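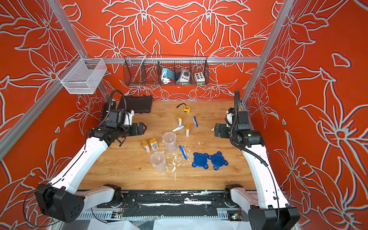

Fig. 1. Large floral outline, pale on orange, pattern repeated symmetrically.

Surface Pattern, week 5 – repeats, scale and colour
Handout to go with Monday's lecture. In-ho Oh

Notes typed up fast, so bring corrections to the seminar. Slides go up after.

1. What we mean by a repeat

A repeat is the smallest piece of a design that can be copied to fill the whole surface. Also called the unit or the tile. Everything else follows from how you move it.

Main types, you need to know all of these by name:

Full drop (block, square). Unit sits directly beside and under itself. Easy to draw, easy to print. Lines up in rows, and the rows show.

Half drop. Each column moves down by half the height of the unit. Diagonal movement. Standard for wallpaper for a very long time, and still what most studios reach for first.

Brick. Same idea turned sideways – each row moves across by half the width. Common on tiles and cheap dress prints.

Mirror. Unit flipped left to right, or top to bottom, or both. Gives you a centre line whether you want one or not. See fig. 1, and look at how leaves and stems behave under symmetry compared with a design that only grows one way.

Turnover. People use this for mirror on a vertical axis only. In the essay use one word or the other, not both.

Tossed. Motifs at all angles, no up or down. Still has a repeat underneath! Students forget this every year.

2. Finding the repeat in somebody else's cloth

Pick one small odd detail. A bent leaf tip, a gap, a dot. Find it again straight across, then straight down. If it isn't straight across, try halfway down the next column. Mark with pins if it's yours, tracing paper if it's from the study collection. No pins in the study collection.

Measure from the same point to the same point. Not from edge to edge of the flower, the edges will be slightly different if the cloth has been washed or stretched.

The Trerovell furnishing sample we passed round has a 40 cm drop. Some of you got 20, because the flower heads match at 20. The stems don't. Go back and look at the stems.

3. Scale

Big motif = fewer repeats per wall, more waste when cutting. Small motif reads as texture from across the room.

Things to think about –

viewing distance (curtain or cuff?)
how much of the motif survives cutting and folding
whether the maker has to match at seams, and who pays for the extra cloth

Worked sum from the lecture. Wall 240 cm high, drop 64 cm. 240 divided by 64 is 3.75, so round up to 4 drops, and 4 x 64 = 256 cm per length. 16 cm wasted per length, before trimming. Now do it again with a drop of 40. 240 divided by 40 is 6 exactly, no waste on paper, but you still need trimming allowance so it's 7 in practise. Most of the class missed that.

Half drop makes the waste worse or better depending on the wall. Work it out both ways before ordering.

4. Outline and fill

Outline-only florals are a seperate tradition from painterly ones. One colour on a ground, line does all the work. Cheap to print – one screen – and they take recolouring very well.

Weak points: line weight. Too thin and it fills in or breaks up when printed. Too thick and the flower turns into a badge. Vary it. Thicker at the base of a stem, thinner at the tip, as you would with a brush.

Stylised flowers: decide what you're keeping. With a lily it's the open trumpet and the curled-back petal. Keep those and you can lose nearly everything else. With a daisy it's only the ring. Draw from the plant first, then from your own drawing, then from that drawing. Third one is usually the design.

5. Ground and colour

Ground = the background colour. Biggest area, so choose it first, or at least early.

Warm strong grounds come forward, and a room feels smaller. Pale line on strong ground looks wider than the same line the other way round. Try it, cut two strips and swap them.

Colourway = one set of colours for one design. Tomum showed 14 colourways of a single leaf print and sold mostly two of them. Don't do 14. Do four for the portfolio, with one you personally dislike.

Always check in daylight AND under a warm bulb. The orange in the Tak sample book goes brown in the evening.

6. Printing terms for the short test

Registration – how well the colours line up with each other.
Blotch – large flat area of printed ground.
Strike-off – short test print, before the full run.
Selvedge – finished edge of the cloth.
Fall-on – one colour printed over another to make a third.
Minimum – shortest run a printer will take. Wavgate quoted us 400 metres for screens, far less for digital. Ask before you design in nine colours.

7. For next week

Bring one half drop and one mirror made from the SAME unit, A3, line only. Photocopies fine. Tape two sheets together and check the joins, then tape it to a wall and stand well back. If you see stripes you didn't draw (lining, we call it), move one motif and try agian.

Sketchbook review is in June, sign-up list on the studio door. Anyone using the big light table, book it, max 2 hours.

Reading: the chapter on drop repeats in the course pack, skip the part on rollers.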